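Gripper 11, pad check, February, afternoon

Pads are the weak spot again, and I love how much the book job teaches us about them! Kimie Fukuda wants both hand-held units kept on one pad type, so I'm logging wear before ordering from Morikawa. 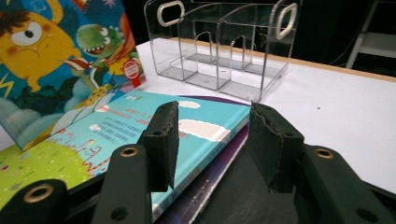
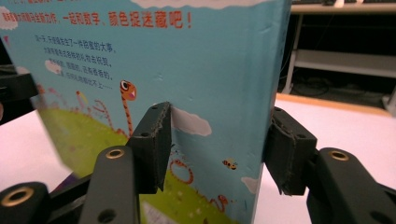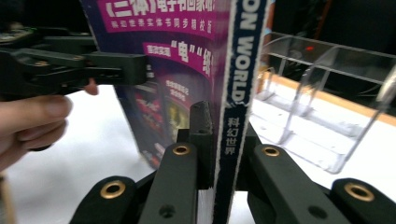

New foam is cut, 5 mm. Degrease the mount first, press for a full minute, then check the screws. The brass inserts feel great, no play anywhere. Next up: the Nollska rubber. Can't wait to try it on thin spines.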